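Chapter 8
Phasing Work on a Building in Use

A hospital, a bus station or a ferry terminal can seldom close while it is rebuilt. The work has to be split into phases, and each phase must leave enough of the building open for people to use it safely. This chapter deals with how those phases are planned, priced and handed over.

We follow one project throughout, the extension of the ferry terminal at Jirnow. The terminal had a single waiting hall with 264 seats and one ticket office. The port authority wanted a second hall and a new roof, and would not accept any break in sailings. The contractor, Urio, proposed 2 main phases. The new hall would be built first on the old car park, and passengers would move into it in October, before the roof of the old hall was taken off.

Mwangi Owino, the project manager, drew up the first programme with the ferry operator's timetable beside him. Noisy work was kept to the hours between sailings – mostly before 8 in the morning.

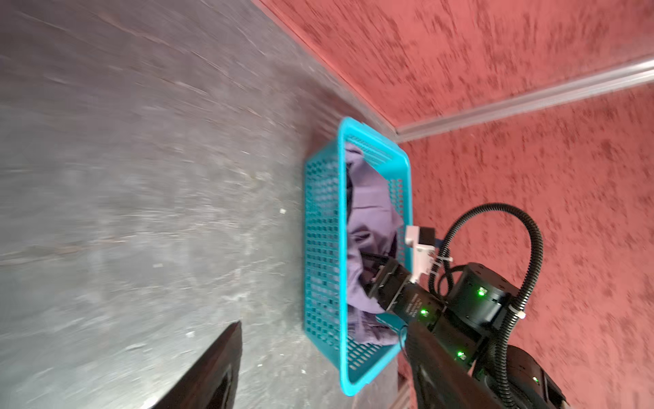
Section 8.1 explains how to find the activities that cannot overlap. Section 8.2 looks at temporary routes, signs and fire exits. Section 8.3 covers partial handover, where the client takes over one part of the works while the contractor still holds the rest. Readers who have not met the critical path method should go back to Chapter 5 first.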